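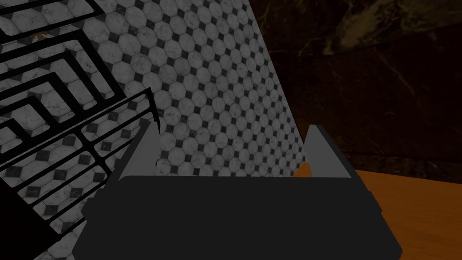
Comparar dos pinzas en simulación con la cámara de muñeca

En esta guía explico cómo comparo dos pinzas paralelas en una cocina simulada antes de montar nada en el brazo real. Las dos candidatas son la Voslow, de dedos angulosos que terminan en punta, y la Jisetti, de dedos rectos y planos. El simulador es Clidmont, pero los pasos se pueden seguir con cualquier otro que permita cambiar la herramienta sin tocar el resto de la escena.

Lo que necesita

Un modelo del brazo con la brida libre, los modelos de las dos pinzas con sus colisiones y una escena de cocina con objetos finos. Yo uso la escena Tomoana, que tiene una rejilla de alambre negro, azulejos claros con cuadraditos negros y una encimera de madera. Es una escena incómoda para la visión y por eso me gusta.

Paso 1. Fijar la cámara

Coloque la cámara en la muñeca, mirando hacia los dedos, y no en la palma. La condición que pongo es sencilla: con la pinza abierta del todo se deben ver las dos puntas y también el hueco entre ellas. Es normal que el cuerpo de la pinza ocupe la parte baja de la imagen. Con la Voslow, el cuerpo gris oscuro tapa bastante en el centro, pero las puntas quedan libres y a través del hueco se ve el fondo.

Guarde esta posición con un nombre y úsela para las dos pinzas. Si mueve la cámara para favorecer a una, la comparación pierde su valor. Brodie Grimshaw me corrigió esto en mi primera prueba, y tuve que repetir todo.

Paso 2. Revisar la luz y los contrastes

Lleve el brazo a una posición cerca de la rejilla y mire la imagen sin procesar. Preste atención a tres cosas:

Los dedos deben distinguirse del fondo por los dos lados. En mi escena el dedo izquierdo cae sobre azulejo claro y el derecho sobre mármol oscuro y madera, así que un solo umbral de gris no sirve.

Las varillas negras y los cuadraditos negros del azulejo se parecen mucho para un detector de bordes. Si su método depende de los bordes, active también la profundidad.

Las zonas en sombra no deben quedar negras del todo si el objeto puede estar allí. Suba un poco la luz ambiental, pero apunte el valor.

Paso 3. Igualar los controladores

Ponga la misma fuerza máxima, la misma velocidad de cierre y el mismo tiempo de espera antes de levantar. Yo espero 2 segundos. La apertura no se puede igualar siempre, porque depende de la mecánica – en este caso escriba los dos valores en la tabla y siga adelante.

Paso 4. Lanzar los intentos

Hago 500 intentos por pinza, con la misma semilla para las dos. Cada intento empieza con los dedos abiertos y vacíos. Cuento como agarre bueno si la varilla sigue entre los dedos al terminar la subida. Los choques contra el azulejo se cuentan aparte, no como agarre fallido, porque son un problema distinto y en el robot real cuestan dinero.

Tülin Yalçınkaya prefiere mezclar las dos pinzas en una sola tanda. También es correcto, solo hay que tener cuidado con los nombres de los archivos.

Paso 5. Leer los resultados

Mire primero los choques y después los agarres. Una punta estrecha entra mejor entre dos varillas, pero tiene menos superficie de contacto y el objeto puede girar. Un dedo plano sujeta mejor y entra peor. Si la diferencia entre las dos pinzas es pequeña, repita con otra semilla antes de decidir.

Revise también a mano cinco intentos fallidos de cada pinza, desde la cámara de muñeca. Muchas veces el fallo viene de la estimación de la posición y la pinza no tiene culpa.

Problemas frecuentes

Los dedos atraviesan la rejilla: la malla de colisión de las varillas está simplificada. Cámbiela por cilindros.

La imagen tiembla al cerrar: reduzca el paso de la física a la mitad.

La pinza nueva aparece girada: compruebe el eje de la brida, en Clidmont el eje Z sale hacia fuera.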